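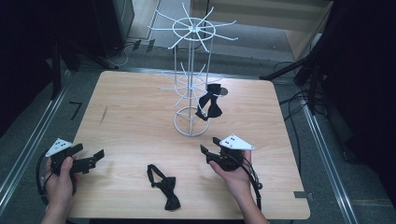

Bow tie station at Lullico: one tie on the rack, one on the table, a gripper in each hand.

So I finally got my tour of Lullico, and I spent most of it staring at bow ties! I'd signed up back in October thinking I'd see arms whizzing around behind glass. What I wanted even more was the software side, and the folks there were happy to let me hang over their shoulders (thank you for the coffee, too).

The task is hanging a black bow tie on a wire rack. A person does it with two hand-held grippers, and the recordings go into training the control policy. Those white triangles with the black dots are markers for tracking, so the software can work out where each gripper is and how it's tilted. They call their tracking code Iretti, and it was on a big monitor next door, drawing two little colored paths that curled around each other. I could have watched it all day.

They had 251 recordings of this one task when I visited, and I got to scrub through a few. The viewer is called Plokell and it's lovely: you drag a slider, and the overhead view, the gripper views and the jaw opening all move together. Drag too fast and it crashes. I did that twice, sorry!
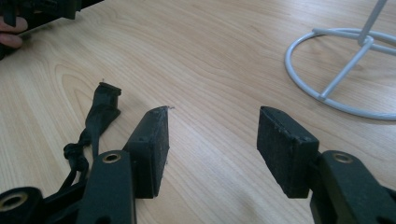 The view from one of the grippers, with the pads wide apart and the strap off to the left.

I kept going back to the gripper views. From overhead you get the whole layout, but down here you see the pads and the bare wood between them, and the strap with its buckle lying right beside them. The perception people told me straps are their headache, black fabric next to black plastic, and their segmentation model likes to decide it's all one thing. They showed me a mask where half a finger had been labeled "tie" (I laughed, they didn't much).

The planner is called Kadrić and runs at 30 updates a second, replanning from whatever the cameras just gave it. I asked why not plan the whole motion up front, and got a long and very enthusiastic answer about cloth, most of which I followed. Parking is behind the building, by the way, and the sign is tiny.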